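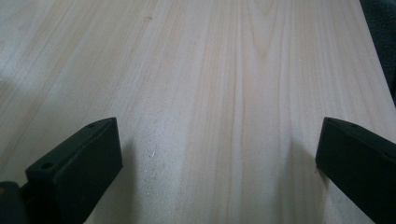 図3 淡色木材面の低角度観察例．上部中央寄りに山形の木目，左上に拡散した明部がみられる．

3. 淡色木材面の木目と明部の記載

3.1 対象の範囲

前節で定義した作業面のうち，本節では淡色の木材面を扱う．作業面とは，食事，調理の下ごしらえ，書き物，衣類の折り畳みなど，着座または立位で手を動かす行為の支持面として用いられる水平面を指し，床，棚板の下面，扉の見付け面は含まない．淡色とは，目視による色区分で最も明るい群に入るものをいい，地色がクリーム色ないし灰白色に近く，木目線と地色の明度差が小さい面がこれに当たる．

淡色の面を独立に取り上げる理由は，記載の不一致がこの群に集中したことにある．濃色および中間色の面では，記載者が異なっても木目型の判定はおおむね一致した．淡色の面では，同じ箇所を見ていながら一方が「木目なし」，他方が「板目」と記した例が繰り返し現れた．予備的な聞き取りによれば，記載者の注意の差よりも，面に対する視線の角度と入射光の方向の影響が大きいとみられた．そこで観察条件を分けて再度の記載を行い，その結果を木目型，帯状の色差，明部の順に整理する．

対象はJokham地区の住戸および共用の作業室に置かれた面とし，購入時の資料が残る場合も樹種および表面材の構成は判定に用いなかった．無垢材，突板，印刷化粧材の区別は，通常の使用状態で見える範囲からは確定できないことが多い．本節で「木材面」と書く場合は，木目をもつ外観の面という意味であり，内部の構成には立ち入らない．

3.2 観察条件と記載の手順

観察は視線の高さによって3条件に分けた．第一は面のほぼ真上から見下ろす条件，第二は着座姿勢の目の高さから斜めに見る条件，第三は視点を面の近くまで下げた低角度の条件である．以下，順に上方，斜方，低角度と呼ぶ．斜方は日常の使用時に最も頻繁に生じる見え方に相当し，上方は立位で手元を覗き込む場合，低角度は面に顔を近づけて付着物や反りを確かめる場合に対応する．

照明は各室の常用のものを用い，追加の光源は持ち込まなかった．面上の照度は約400 lxを目安とし，これを大きく下回る時間帯の記録は後日取り直した．窓からの光が入る室では，カーテンの開閉を居住者の普段の状態に合わせた．標準化した光源の下で測れば記載の再現性は上がるが，本研究の関心は生活の中で面がどう見えるかにあるため，光の偏りを残したまま，その偏りを記載項目に加える方針をとった．

記載は，面の位置と向き，地色，木目型，木目の走向，帯状の色差，明部の位置と輪郭，影の位置の順に行った．順序を固定したのは，先に明部に注意が向くと，明部の内側にある木目の記載が簡略になる傾向が予備調査で認められたことによる．各項目には「判定不能」の欄を設け，見えないものを推測で補わないよう指示した．記録票はClotora形式の台帳に入力し，画像と記載文を同じ番号で対応づけた．

低角度の条件では，面の手前側と奥側で見かけの縮尺が大きく異なる．奥に向かうほど木目線の間隔は圧縮され，同じ模様でも細かく密なものとして見える．このため，木目線の間隔を画像上で測って比較することは行わず，走向と形状の記載にとどめた．間隔の粗密に触れる場合は，同一画像内のほぼ同じ奥行きにある部分どうしに限っている．

再記載で得た記録は299件である．このうち，ピントが面上に合っていないもの，布や書類が面の大部分を覆っていたもの，および記載票の番号と画像の番号が一致しなかったものを除き，270件を分析に用いた．除外の判断は，木目型の記載を伏せた状態で行った．覆いのある面を除いたことにより，常時クロスやマットを敷く世帯の記録が少なくなっている点には留意を要する．

3.3 木目型の区分

木目型は，直線型，緩曲線型，山形型，不定型に区分した．直線型は，木目線が互いにほぼ平行で，見える範囲の端から端まで曲がりがほとんど認められないものをいう．緩曲線型は，線が全体として一方向に走りながら，緩やかに湾曲するものである．山形型は，複数の線が一方向に収束し，先端の尖った弧を入れ子状に形成するものとした．これらのいずれにも当てはまらないもの，および節や接合部によって走向が乱れるものを不定型とした．

図3の面は，長手の緩やかな曲線と山形とを同一の面内にもつ例である．木目はおおむね手前から奥へ走り，上部の中央付近で，やや濃いベージュの線が幾重にも重なる尖った弧をつくっている．このような面を一つの型に割り当てると情報が失われるため，台帳では主型と副型を併記した．主型は見える範囲で広い面積を占めるもの，副型は局所に現れるものである．図3は主型を緩曲線型，副型を山形型として扱った．

併記を認めない当初の区分では，この種の面の判定が記載者によって分かれた．山形は目を引く形であり，面積が小さくても全体の印象を代表しやすい．山形を重くみる記載者は山形型とし，面積を重くみる記載者は緩曲線型とした．いずれの判定も観察としては誤りといえず，区分の側に不備があったと考える．主型と副型を併記した後は，両者の順序が入れ替わる例は残ったものの，挙げられる型の組合せはそろった．

山形の頂点の位置は，面の印象に影響する要素として別に記した．頂点が面の中央付近にあると，左右がほぼ対称に見え，物を置く際の目安として使われることがある．聞き取りでは，皿や敷物の中心を山形の頂点に合わせるという回答が得られた．頂点が端に寄る場合，そのような使い方への言及はなかった．ただし，頂点の位置は視点の移動によって画面内で変わるため，画像だけから面の中央に対する位置を決めることはできない．面の四辺がすべて写った上方の記録がある場合に限り，面に対する位置として記載した．

低角度の記録では，弧の重なりが奥行き方向に圧縮される．山形が奥を向いているとき，上方から見れば細長く伸びた弧が，低角度では高さの低いものに見えうる．反対に，山形の軸が視線に直交するときは，弧の幅が詰まり，先端が鋭く見える方向の変化は生じにくい．視線と木目の走向との関係を記さずに弧の鋭さだけを比べても，面の性質の比較にはならない．本節の記載で鋭い，鈍いという語を避けたのはこのためである．

3.4 帯状の色差

淡色の面には，木目線とは別に，幅をもった帯として現れる色の差がしばしば認められる．図3では，中央から右側にかけて，桃色がかった淡褐色の細い帯が手前から奥へ延び，白に近い明るい帯と交互に並ぶ．木目線が線として読まれるのに対し，この種の帯は地色の変化として読まれるため，記載票で見落とされやすい．当初の記載文では，帯を伴う面の多くが単に「白っぽい」と書かれていた．

帯状の色差の成因には，木材そのものの色の違い，隣り合う材の継ぎ合わせ，表面処理の濃淡，使用に伴う変化などが考えられる．外観の記録からこれらを区別することは難しい．継ぎ合わせであれば境界で木目が途切れることが手がかりになるが，木目の向きをそろえて継いだ面では途切れが目立たず，低角度ではさらに確認しにくい．したがって帯の記載には成因を含めず，方向，隣接する帯との明暗，色みの偏りのみを記した．

着色仕様の名称を手がかりにする方法も検討した．対象の一部には，Caronと呼ばれる淡色の仕上げ仕様で納められたことが購入時の控えから分かる面が含まれていた．しかし，同じ仕様名をもつ面の間でも，帯の有無や色みの記載には幅があり，仕様名から見えを推定することは適当でないと判断した．仕様名は台帳の備考欄に残し，分析の変数には用いていない．

色みの記載に用いる語は，白，クリーム，ベージュ，桃，黄，灰の系統語とその組合せに制限した．自由記述では「さくら色」「生成り」「白木」などが現れたが，これらの語が指す範囲は記載者の間で一致しなかった．とくに「白木」は，色の淡さ，塗装がないこと，樹種の印象のいずれを指すかが文脈によって異なる．白木という語で塗装の有無まで述べたように読まれることを避けるため，集計時には色の系統語に置き換え，原文は別欄に保存した．

帯は，汚れの発見を妨げる要因としても言及された．淡い茶の液体が薄く広がった跡は，桃色または褐色を帯びた帯の上では地色に紛れやすい．拭き残しがあるかどうかを帯の延びる方向に沿って見ると，帯との区別がつきにくく，帯を横切る方向に視線を動かすと輪郭に気づきやすいという回答が複数の世帯から得られた．清掃布をFaveckに統一して行った別の観察でも，拭く方向を木目に合わせるよう依頼した場合，使用者は帯の途中に残る跡を木目の一部と見なしがちであった．この点は第5節で拭き取り動作の記録と合わせて検討する．

3.5 明部と影

明部とは，照明または窓の光によって，面の一部が周囲より明るく見える範囲をいう．輪郭が明瞭で光源の形を推定できるものを像状明部，輪郭が不明瞭で周囲へ徐々に移行するものを拡散明部とした．図3の左上にみられるものは拡散明部に当たる．面の左側は全体に明るく，木目の対比も弱まっている．これに対し，手前側はやや柔らかい影の中にある．

拡散明部の境界を線で示すことは適切でない．予備調査では，明部の範囲を画像上に囲む作業を課したところ，像状明部では囲みがほぼ重なったのに対し，拡散明部では内側の最も明るい部分だけを囲む者と，明るさの変化が始まる位置まで含める者とに分かれた．本調査では囲みをやめ，画像を左右と上下に大きく分けたときにどの側に偏るかを言葉で記すことにした．精度は下がるが，判定の根拠を記載者自身が説明できるという利点がある．

明部の内側で木目が見えないとき，その箇所に木目が存在しないと読むことはできない．低角度では表面での反射が視点に届きやすく，地色と木目線の差が光に覆われる．淡色の面ではもともとの差が小さいため，わずかな反射でも線が失われる．先に述べた「木目なし」の記載は，多くが明部を見た結果であった．同じ面を上方から見直すと，明部であった箇所に周囲と連続する木目線が確認される例があった．そこで低角度の記録では，明部内の木目を「なし」とせず，原則として判定不能とした．

影についても，形の明瞭さによって記載を分けた．物体の輪郭が読み取れる影は対象物とともに記し，輪郭の読み取れない暗がりは面の明暗の偏りとして扱った．後者を色の差と誤って記した例は，帯状の色差をもつ面に多い．帯の方向と暗がりの方向が近いとき，両者の境界は見分けにくい．上方の記録が得られている場合はこれを参照し，得られていない場合は低角度の記録だけから色差の有無を決めないこととした．

光沢の程度は，目視の記載では扱いに注意を要する．拡散明部が見えることは，面がある程度光を散らして反射していることと矛盾しないが，艶消しの仕上げであることの証拠にはならない．光源が大きく，またはカーテン越しの光であれば，比較的平滑な面にも輪郭の緩い明部が生じる．光源側の条件が記録されていない画像では，光沢の等級を付さなかった．使用者への聞き取りで「つやがない」と述べられた面についても，これは使用時の印象として別欄に置き，外観の記載とは分けている．

3.6 木目の走向と物の置き方

木目の走向は，面の長辺に対する向きと，使用者の座る位置に対する向きの二通りで記した．前者は家具としての属性であり，後者は使用状況の属性である．図3のように面の外形の一部しか読み取れない記録では，長辺に対する走向は判定不能とし，視点から見た走向だけを記載した．手前から奥へという記述は，あくまで視点に対するものであって，その面の通常の使用者が同じ向きに座ることを意味しない．

聞き取りでは，箸，定規，封筒のような細長い物を置くとき，木目に沿わせるとそろって見えるという回答があった．木目が視線と同じ向きに走る席では，物の長手を奥へ向けて置く例が増え，横に走る席では左右にそろえる例が増えるという見方もあった．ただし，食器の配置には食事の作法が強く関わるため，木目だけで説明することはできない．本研究の記録で走向との対応を検討できるのは，作業後の一時的な置き方に限られる．

片付けの完了を判断する際にも，木目の連続が参照されていた．面の端から端まで木目線を目で追えるかどうかを，物が残っていないことの確認に使うという説明である．濃色の面ではこの確認は容易であるが，淡色の面では，白い紙片や淡色の糸くずが線を遮っていても気づきにくい．使用者の中には，最後に腰をかがめ，低い位置から面を見通すと述べた者がいる．低い視点では，平たい物でもわずかな厚みや影が手がかりとなり，色の近さによる見落としを補うことができる．

低い視点からの確認は，明部の位置によって効果が変わる．明部の中に置かれた薄い紙は，面とともに白く見え，縁の影だけが残る．影も弱い場合は，見通す位置を左右にずらして明部を移動させる必要がある．この動作を習慣として行う使用者は，明部を避けるという意識をもっておらず，「角度を変えて見る」とのみ述べていた．動作の観察では，首だけを傾ける場合と，立つ位置を移す場合とがあり，面の奥行きが大きいほど後者が選ばれる傾向があった．

3.7 記載の一致に関する検討

一致の検討は，同一の画像について別の記載者が独立に作成した票を比較して行った．木目型については，主型と副型に挙げられた型の組合せが同じであれば，順序が異なっても一致とみなした．帯状の色差は有無と方向，明部は種別と偏りの側を比較の単位とした．色の系統語については，隣り合う系統，たとえばクリームとベージュの違いを不一致に数えるか否かで結果が変わるため，双方の扱いを付表に示した．

上方の記録では，木目型と帯の方向の一致が安定していた．斜方では木目型の一致は保たれたが，帯の有無で判定が分かれることがあった．低角度では，木目の走向の一致は高い水準にとどまる一方，色みと帯の有無は画像内の位置に左右された．とくに，帯が片側に偏り，反対側に拡散明部がある面では，帯が片側にしか存在しないのか，反対側では見えないだけなのかを決めることができない．図3もこの条件に該当し，左側の帯の有無は判定不能として登録した．

判定不能の使用頻度には記載者による差があった．見えた範囲から全体を補って書く者と，少しでも不確かな箇所を判定不能とする者とでは，同じ面の記載量が大きく異なる．2月に行った打合せで記載例を共有した後，この差は縮小したが，解消には至っていない．記載量の少ない票を質の低い票とみなすと，慎重な判定が不利に扱われるため，票の質の評価に文字数は用いなかった．

条件の異なる記録を統合する際は，見えたという記載を見えなかったという記載に優先させた．上方で山形が確認され，低角度で確認されない場合，その面には山形があるとする．逆に，低角度でのみ帯が見える場合も，帯の存在を採用し，見えた条件を付記した．この規則は木目と帯に限って適用し，明部と影には用いていない．明部と影は観察時点ごとの状態であり，統合して面の属性とする根拠がないためである．

3.8 測定上の制約

各室の光源の種類と位置は，可能な範囲で見取り図に記したが，画像と同時刻の天候や隣室の照明までは記録していない．窓に近い面では，連続して記録した画像の間でも明るさが変わることがあり，条件間の差には視線の角度以外の影響が含まれる．同じ面を異なる日に記録した組についても，季節による日射の変化を分離できる設計にはなっていない．

撮影時の露出は自動で決まるため，淡色の面が大部分を占める画像では，面の明るさが実際の見えと異なる可能性がある．明部の白飛びは，目視では残っている木目線を画像上で消してしまう．現場で作成した票と，後に画像から作成した票が食い違う場合，現場の票に木目の記載があればこれを残し，画像では確認できない旨を付した．色みについては双方の記載を併置し，いずれかに統一する処理は行わなかった．

面の凹凸は本節の対象から除いた．木目に沿った微細な溝，塗膜の厚み，擦り傷は，低角度の光によって見えやすくなることがあるが，画像上の細い線が凹凸によるものか色によるものかは，触れて確かめなければ分からない場合が多い．触覚による記載は面の一部についてのみ得られており，その結果は次節で，手のひらによる拭き払いの動作と対応させて述べる．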